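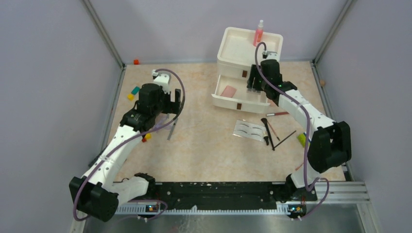
Brisilthorpe paper puts a limit on obituaries

Tuesday, November 13, 2018

The Brisilthorpe Ledger will begin charging for long obituaries in January, ending a tradition under which the departed could go on as long as they liked. The first 200 words stay free. Each word past that will cost 90 cents, so families may want to think hard about "avid."

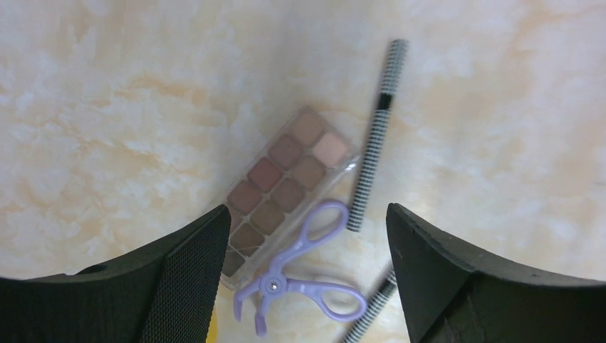
Local News > Death Notices

The change follows a notice last spring that ran to six columns and covered, among other matters, a dispute over a boat trailer. The trailer's current owner asked for equal space and got it. Readers followed both sides with more interest than the paper would like to admit.

Fanska Funeral Home, which writes many of the town's notices, said it has no objection and already keeps a shorter version on hand for most families. It did ask that the names of surviving grandchildren not be counted. The Ledger agreed -- pets will be counted.
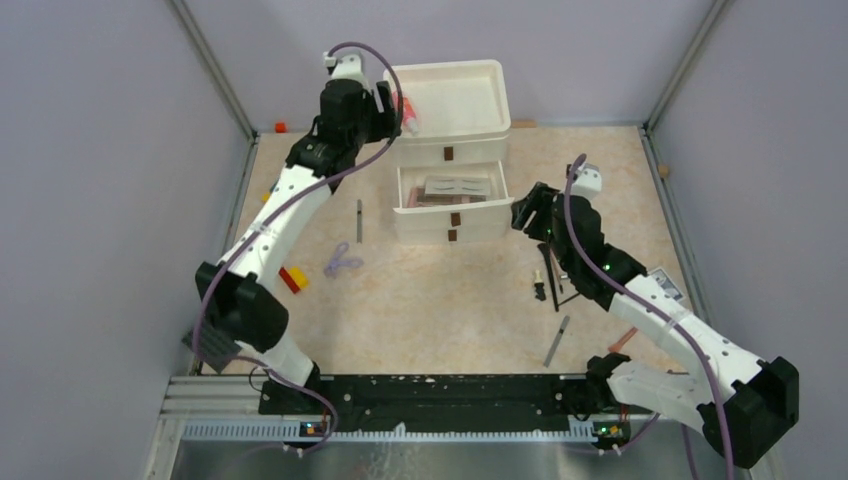
Can a family still write the obituary themselves?
Families may write their own, as long as the funeral home confirms the death before the notice runs.

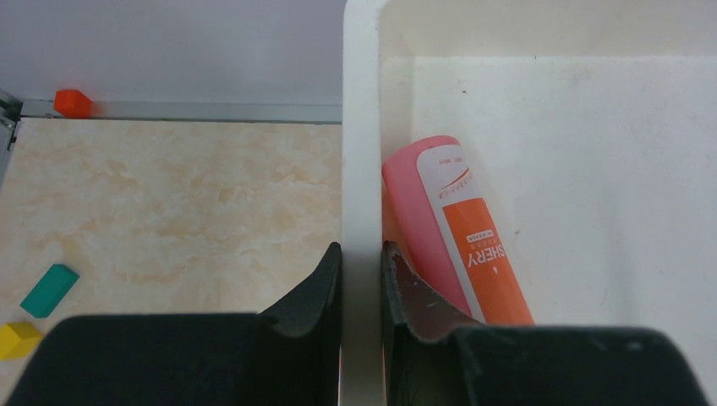

Notices must reach the paper by 7 p.m. to appear in the next edition. Corrections remain free, including the popular kind where a cousin was left out. Church and lodge memorials fall under the old rules until the Ledger gets around to writing new ones.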